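# Kinyua Grasp Planner

Kinyua is the perception and grasp planning module of the Fekari control suite. It is supplied to laboratories, integrators and teaching departments working with arms that handle household goods, and it runs on the same workstation as the arm controller. The module takes images from a wrist camera, separates the objects in view, and passes a ranked list of grasps to the motion planner.

## Stacked and racked items

Crockery standing in a rack is difficult for planners that expect one object on a clear surface. Rims overlap, wires cross in front of the item to be lifted, and the space for a finger may be very narrow. Kinyua treats each visible rim as a separate candidate and fits a curve to it, even where only a thin crescent can be seen. Fixed parts of the rack are held in a separate obstacle layer, which the operator may edit by hand.

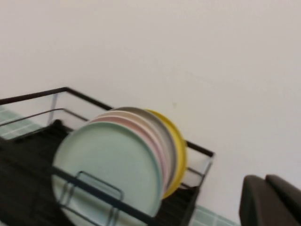 Candidates are then scored on finger clearance, approach angle and the distance to the nearest fixed part. By default the planner returns the 10 best grasps for each object. Where two objects are too close to be told apart with confidence, the module asks the controller for a further view before it commits to a grasp. The number of further views is limited to four and may be lowered in the settings file.

Mild motion blur is tolerated. An image that falls below the sharpness threshold is discarded and recorded in the session log with its time and joint positions.

## Bowls and other open containers

Large bowls are planned with a rim grasp, in which one finger passes inside the wall and the other remains outside. The module estimates the slope of the inner wall from shading and from the shape of the lip. Pale or glossy plastic can produce bright bands along the lip, and the highlight filter should be left on for such items.

Small marks on an inner surface are ignored by the segmentation stage unless the option "report surface marks" has been selected. With the option selected, each mark is listed in the log and has no effect on the choice of grasp.
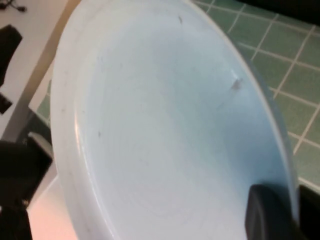
**Can Kinyua be used without the rest of the Fekari suite?**

The planner can be run on its own, provided that the arm controller accepts grasp poses through the Roltus interface. Logging and replay are also available in this arrangement. The obstacle layer editor requires the full suite.

## Technical summary

| Item | Detail |
|---|---|
| Input | Colour images from one or two wrist cameras |
| Planning limit | 300 milliseconds per request |
| Grasps returned | 10 per object (default) |
| Further views | Up to 4 |
| Gripper type | Two-finger, parallel |
| Interface | Roltus |

If the planning limit is reached, the best grasps found up to that point are returned and the request is marked as incomplete.

## Supply and support

Licences are issued per workstation by Briltden and include two years of updates. Calibration files for the gripper and camera must be prepared by the customer before installation. Existing users should export their obstacle layers before moving to the current release, as layers saved before January must be converted with the tool supplied.

Page last revised: September 14, 2025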